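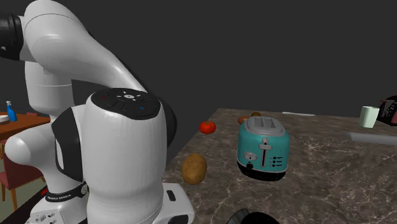
We use cookies to remember your settings and measure traffic. Manage preferences | Accept

Vamdale Cell Notes
Saturday, August 27, 2022
Print | E-mail this thread

1/ Rebuilt the simulated kitchen cell at Vamdale this week. Posting the setup order while I still remember it. One arm, one counter, one toaster, some produce and a mug.

2/ The old scene had been patched by three people over a year and the base frame no longer agreed with anything. Deleted it and started from the arm.

3/ Base first. The arm gets a fixed joint to the world and every other object is placed relative to the base. Previously the counter was the root and the arm hung off it, so each time someone nudged the counter the calibration file went stale without warning.

4/ Next, joint order. The config lists joints by name and the controller reads them by index. These matched in the old scene by luck. There is now a startup check that compares the two lists and refuses to run if they differ.

5/ Collision geometry. The render meshes are fine to look at and bad to collide with. Swapped every link for convex pieces. The mesh version gave contact jitter at the wrist that we had blamed on gains since spring.

6/ Check the pieces by turning off the visual layer and jogging each joint end to end. Two neighboring hulls overlapped at the rest pose. The solver was pushing them apart on every step and the arm drifted with no command sent.

7/ Gains. Position stiffness on the large joints went to 400, damping to 45. These are numbers for our solver and our step size. Do not copy them. Raise stiffness until it rings, back off, then set damping.

8/ Counter is one static box for collision with the marble as a texture on top. The recess on the right is a separate cutout. Someone had closed it over with an invisible slab, and objects rested on nothing.

9/ The toaster took the most time. Body is static. The lever is a sliding joint with a spring and a latch. The dial and the buttons are decoration and have no joints. If you want them to do something, that is a separate ticket.

10/ Lever latch: threshold is on travel, with hysteresis. Without hysteresis it latched and released on alternate steps. The log looked like a success followed by a failure, several times a second.

11/ Friction on the lever matters more than the spring. Too low and the fingertip slides off the end. Too high and any touch counts as a grasp. We used the Achari contact presets as a starting point and lowered static friction one notch.

12/ Produce. The tomato is a sphere, which rolls forever unless you add rolling resistance. The potato is a convex hull of the scan and settles without help. Give both a real mass. The default density made them behave like balloons.

13/ Spawn objects slightly above the counter, step the sim until velocities are near zero, save that state, and load the saved state on every reset. Dropping them fresh each time means no two runs start alike.

14/ Reset test: 300 resets, compare every object pose against the saved one. First pass failed at reset 154. The mug had been tipped in the previous run and its angular velocity was not being cleared. Position was, orientation was, velocity was not.

15/ Fixed that, ran it again, clean. The test now runs nightly on the Sturnville machine and posts a diff if any pose moves.

16/ Camera and lights go last. Light placement changes how the black caps and the toaster top pick up highlights, and the vision people care. Physics does not. Keep them in separate files so one can change without a physics review.

17/ Routine from here on — weekly: reset test log, joint order check, latch cycle test. After any solver update: redo the gains from zero. After any mesh change: jog with visuals off, as in post 6.

18/ Known issues. The dining area to the left has no collision at all, so the arm will pass through the table if you send it there. Joint limits do not prevent this. A keep-out box is in progress.

19/ Second known issue: the flat thing at the back edge of the counter is thin enough to tunnel through the surface at large time steps. Reduce the step or thicken its collision shape. We thickened the shape.

20/ The Stitthorpe cell gets the same rebuild in September. Its scene file still has the counter as root, so expect its calibration to be wrong until then.

Print | E-mail this thread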